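Clollico: a word collection for household instructions

Version of 2019-02-11

Clollico is a collection of short instruction texts for things in the home, together with a list of the words that are used in them. It was made for people who write or translate such texts and who want to see how the same action is called in different booklets. The texts are in English only. A part of them was written first in another language and translated later, and this is marked in the data.

The work started in September as a small list for my own use. I was translating booklets for a seller called Umali, and I noticed that I wrote "turn the knob" on one page and "rotate the dial" on the next, for the same part of the same product. A reader who is already a little lost can think that there are two parts. The list grew and at some moment it needed a file format.

What is in the collection

The main file holds roughly 700 instructions. One instruction is one action, for example "Wipe the seal with a damp cloth." When a sentence in the booklet had more than one action, I divided it, and the original sentence is kept in its own column. Please do not join the pieces back by hand. Use the column.

The second file is the word list. Every entry has a main word, the other words found in the same meaning, and a note. The notes are of different length. Some are only "rare", and the note for "cover" is almost a page, which I would like to make shorter one day.
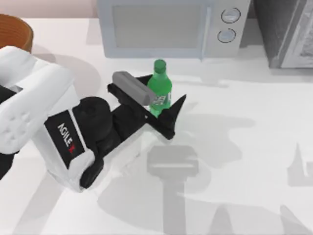
Figure 1. White tabletop and AGILE X arm, computer rendering.

Where the texts come from

Most of the texts were given by Umali and by Nendodmont, which sells kitchen and laundry goods by mail. Both agreed that their texts can be shared in divided form. The complete booklets are not included and I cannot send them on request. A smaller part I wrote myself, to fill places where the booklets had nothing, mostly for cleaning after a spill and for long storage. These are marked "own" in the source column. If you study how real booklets are written, please remove them first.

Texts about gas, and texts about anything that is fixed to the wall by a professional, were left out. A mistake there is too serious for a collection made by one person.

Columns of the main file

id – a number with leading zeros. Open the file as text, or the spreadsheet program will eat the zeros.
source – umali, nendodmont or own.
translated – yes, no or unknown. "Unknown" means that the seller could not tell me.
original – the sentence as it stood in the booklet.
action – the divided instruction.
part – the name of the part, if one is named.
verb – the main verb in its basic form.
warning – yes if the instruction stands inside a warning box or begins with a warning word.

The file is saved as UTF-8, with tabs between the columns. There are no quotation marks around the fields. In the original column you will find different kinds of apostrophe, because I did not want to change anything there. In the action column they are all straight.

How the verbs were chosen

The verb column was filled by hand, in 2 passes. In the first pass I wrote down the verb exactly as it was. In the second I put together the forms which are only spelling or grammar: "unplugged", "unplugging" and "un-plug" all became "unplug". I did not put together verbs of close meaning. "Switch off" and "turn off" are separate, and so are "press" and "push", although in most booklets I cannot find a difference between them.

There was a long hesitation about "operate". It is used for starting the product, for using it in general, and sometimes for moving one handle. I left it as it is, with a note. The same with "set", which can mean to put something on a table or to choose a time – in the instruction "Set for two minutes" it is clear, in "Set carefully" it is not clear at all. 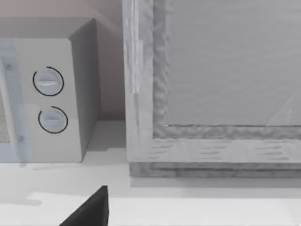 Parts and their names

The part column gives the most trouble and probably the most use. The booklets call a round control a knob, a dial, a control, a selector or a switch. In the word list the main word is "dial" when the user reads a position from it, and "knob" when the user only takes hold of it and turns. I am aware that many native speakers do not make this difference. For a translator it is still useful to have one rule and to keep it through the whole booklet.

"Lid", "cover", "cap" and "door" were harder. My rule is that a door has a hinge on the side or at the bottom, a lid is on top, a cap is small and is screwed or pressed on, and a cover is everything else. The 4 words have their own entries with examples. Drawers are drawers, also when the booklet says "tray". 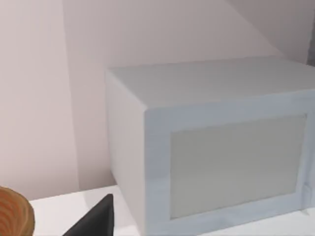
A part inside another part is written with the bigger part first and a slash between them, so the seal of a refrigerator is "door/seal" and the button on a kettle lid is "lid/button". Only two levels are allowed. This was decided after I tried three and got names that I myself could not remember the next day. Take the microwave on the white countertop: the thick white border on the front is "door/frame" and the large rectangle inside it is "door/window", and the flat surface above is simply "top". Booklets often say "glass" for the window. I keep "glass" only in the original column, because a customer may take it for a drinking glass, and in one washing instruction this is really possible to misread.

Known problems

The translated texts are too similar to each other. Many of them passed through the same office, Flukia, which has its own habits. The verb "ensure" is much too frequent for this reason.

British and American spellings are mixed in the original column. In the action column everything is American, but a few cases of "grey" and "mould" may be left.

The warning column is weak for the older Nendodmont texts. I received them without layout, so a warning box can only be guessed from the words.

Use and corrections

You may use the files for teaching, for translation and for study, also in paid work. Please keep the name Clollico and the version together with any copy. When you send a correction, give the id and the column, and write the new text in full. A correction to the original column is accepted only if I made a copying mistake. The errors of the booklet itself have to stay in it.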